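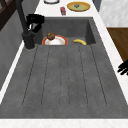
Simulated kitchen, sink task: plate, banana and baked item in the basin.

Kindwood Sink Chores - data card

Maintainer: Meriem Tawfik
Episodes: 352
Kitchen layouts: 20

The set was made to check if a robot policy can clear a sink before washing starts. Our answer for now is: sometimes. Food and plates lie together in the basin, and the policy must take out the food first. Of the 352 episodes, 56 are kept for testing. Please do not train on them.

All episodes are simulated. There is no water in the physics - a good score does not mean that the robot can wash dishes. 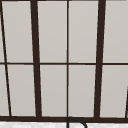 Can I use the set to train a policy for a real kitchen?
You can start with it, but you will need real recordings also. Remo Wieser tried without them, and the grasps on round plates were poor.

Known problems: thin rims sometimes pass through the gripper fingers.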